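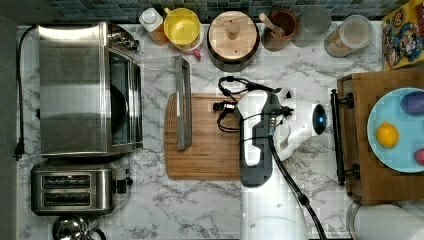 Bamboo board on a marble-patterned counter

Zaltis Board Oil & Wax Set
Item 2904

If you cook most nights, your cutting board probably works harder than anything else in your kitchen, and it probably gets the least attention. We were the same way for years! Then we started making our own oil for the boards at home, gave a few bottles to friends, and by the following May we had a label, a shelf in the garage and a name for the thing. The recipe has hardly changed.

The set comes with 2 pieces: a bottle of food-grade mineral oil with a pour spout, and a tin of beeswax blend that goes on afterward. The oil soaks in and the wax stays on top, where it helps water bead up a little longer. You can buy them apart, but most people end up wanting both, and the set is cheaper.

How to use it

Wash the board and let it dry standing up overnight. Really overnight, please, because oil doesn't go into damp wood very well. Pour a small puddle in the middle and spread it with a soft cloth, going with the grain, then do the back and all the edges. Leave it for a few hours and wipe off whatever is still sitting there. The wax is easiest to spread when the tin is at 70 degrees or a bit warmer, so if your pantry runs cold, bring it into the kitchen while you make your coffee.

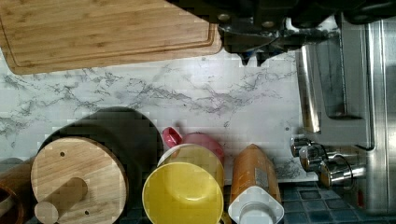
Grain and juice groove on a bamboo board

Bamboo drinks less oil than maple or walnut, so go lightly with it and give it more time. Grooves deserve an extra pass with a folded corner of the cloth (a cotton swab works too, if you have the patience). Old boards that look chalky may want a second coat the next day.

We use the same set on wooden spoons, salad bowls and the handles of our good knives. 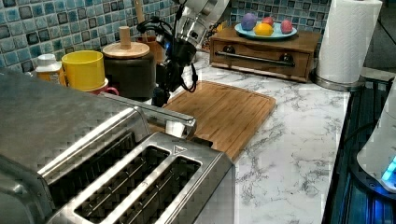
Please don't put a wooden or bamboo board in the dishwasher, even once, and don't leave it soaking in the sink. Soap, warm water and a quick towel dry will do nicely.

Details

Oil: unscented, no color added
Wax: beeswax and mineral oil
Refill tin: item 604, sold separately
Storage: lid on tight, away from the stove

Orders placed before noon go out the same afternoon. Used cloths can go in the wash with your kitchen towels, though we keep one in a jar just for the boards.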